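Ghaffari Opens Spring Season With Two-Part Sound and Sculpture Program

The Ghaffari art center will open its spring season in May with "Drikari," a joint program by sculptor Nazanin Hashemi and sound artist Osvaldo Siqueira. Admission is free.

The program occupies both floors of the building. On the ground floor, Hashemi presents a group of 128 cast plaster forms developed during her residency at the Skovevgate studios. The upper floor is given over to a sound work by Siqueira, composed for 4 loudspeakers and based on recordings of rehearsals, street markets and amateur choirs.

Hashemi trained in ceramics before turning to large-scale casting. Her work deals with repetition and the small differences that appear when the same shape is made many times by hand. Siqueira has written music for dance and radio, and this is his first work for a gallery. The artists began exchanging material by mail two years ago, and several of the recordings heard upstairs were made in Hashemi's studio.

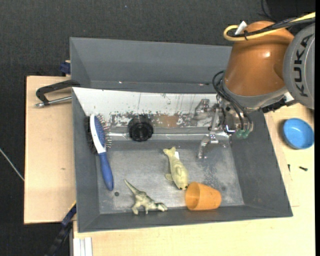

Arash Sadeghi finds that the upper floor asks more of the visitor than the lower one, and he suggests hearing the sound work first, "before the eye has made up its mind." In his view the quiet passages are the strongest part of the evening, although he would have liked a longer pause between them.

The opening will begin at 6 p.m. with remarks by Gholamreza Daneshvar, director of Ghaffari, followed by a short performance by Siqueira. The artists will take questions in the reading room afterward. Seating is limited, and places for the performance should be reserved at the front desk.

A catalog will be issued by Orkasach in an edition of 606 copies, with an essay by Arash Zamani and the full listening notes for the sound work. Copies will be sold at the center throughout the season.

School and adult groups may request a guided visit in English or Persian. Press previews are available by appointment. Requests for interviews and review copies of the catalog should be addressed to the Ghaffari press office.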